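3. Survey of work surfaces

3.1 Rooms and sampling

The survey covered 159 workrooms in office buildings, training centers and small workshops. Rooms were taken from the building lists of two property operators, Bretico and Oksanen, and from the list of teaching rooms kept by Skillura. A room was included if it had at least one fixed horizontal surface used for seated or standing work and if its ceiling lighting could be switched separately from that of the corridor. Rooms with a skylight were left out, as the daylight part of the reading could not be separated with the method used.

Field work began in January and was done after dark, with blinds closed where they were fitted. All ceiling fixtures were switched to full output and left on for half an hour before the first reading. Task lamps were switched off. The procedure therefore describes the ceiling installation and the surface under it, and says little about the light a person would set up for close work.

3.2 Readings

Illuminance was read on a grid laid over each surface, with points at least 10 cm from the edge. Luminance was read at the same points from a seated eye position, with a Furetti spot meter on a tripod. Points that fell on an object were moved to the nearest clear part of the surface. In total the survey gave 2819 paired readings. Reflectance was computed from each pair on the assumption of a diffuse surface, and the median for the surface was kept.

The diffuse assumption is weak for lacquered and laminated tops. Where the luminance changed by more than a fifth when the tripod was moved sideways by half a meter, the surface was marked as glossy and analyzed on its own. The readings were repeated by a second observer (Cameron Lindsay) in a subset of the rooms. Differences between observers were small next to differences between points on the same surface, and no correction was made.

3.3 Surface color and object color

Each surface was placed in one of four lightness classes: white, light, medium and dark. The light class takes in beige, pale gray and unstained light wood, and was the most common class in all three building types. White tops came second in the offices but were seldom found in the workshops.

Lightness alone does not set how well an object stands out from the surface it lies on. Two objects of similar lightness can differ widely in hue, and a pale object on a pale top is found mainly by its shadow and its edges. We therefore also noted the main hue and lightness of the larger objects on each top. Objects were grouped as pale tints, strong colors, or black and dark gray. All three groups can be found together on a light top, as in Figure 2, where a mint-green board on darker green feet gives a modest step against the beige and the red block on it a strong one. Recesses cut into a pale object add local contrast - mostly through shading - that a single value per object does not capture.

Figure 2. Light beige tabletop with objects from the three color groups.

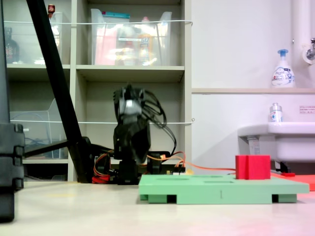 3.4 Results for illuminance and contrast

The design value for general work in the rooms surveyed was 500 lux. Most surfaces met it at the center of the grid. Fewer met it at every point, and the shortfall was almost always on the side nearest the wall, where shelves or wall cabinets cut off part of the light from the ceiling. The highest surface mean was 775 lux, in a training room with a double row of fixtures over a single long table.

Contrast between object and surface was not related to illuminance, as expected from the definition. It depended on the lightness class of the top. Pale tints had low contrast on white and light tops and high contrast on dark ones. Black and dark gray objects showed the reverse. Strong colors were spread over a wide range in the medium class, and for these the luminance contrast was a poor guide, as red and green objects with nearly equal luminance were placed at the same value.

Glossy tops gave lower contrast than matte tops in the same lightness class. The loss was largest for dark tops, where the reflected image of a fixture could raise the luminance of the background several times over. Moving the eye position removed the effect at one point and brought it in at another, so the surface median hides much of it. Values for glossy tops are given separately in the tables and are excluded from the regression in Section 4.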